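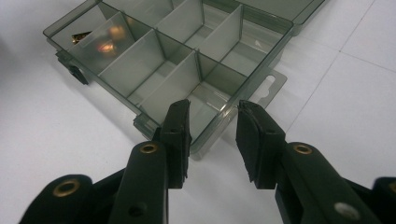 A compartment box in tinted, see-through plastic

The Mundon Trade Circle is a buying and support scheme for independent boating and fishing shops, run by the wholesaler Gutatura from the port of Mundon. It is one of the liveliest schemes of its kind, and its yearly stock swap draws shopkeepers from all along the coast.

History
Gutatura began as a rope and sailcloth merchant in 1751 and sold only to shipyards for most of its life. The Circle grew out of a simple request from 29 small shops in Daltus, who wanted to order together and share the cost of delivery. The first joint order went out in January and filled a single lorry - mostly paint, shackles and fishing line. Shops in the Um valley joined soon after, bringing with them a strong trade in river tackle.

Membership
The Circle has 249 member shops. Any shop with its own premises may apply, and there is no joining fee. Members get lower prices on shared orders, a splendid printed catalogue and free places on the engine care course at Mundon. They may also return unsold stock within 49 days, a rule much loved by newer shops. Chains are not admitted.

Stock swap
The swap is held on the old quay at Mundon. Shops bring slow-selling goods and trade them with one another, often without any money changing hands. Odd sizes of rope and out-of-print charts are keenly sought, and some stalls are bare within the hour!

See also
Daltus Chandlers' Fair
Um Valley Tackle Makers
Port of Mundon

Page last changed Jun 12, 2021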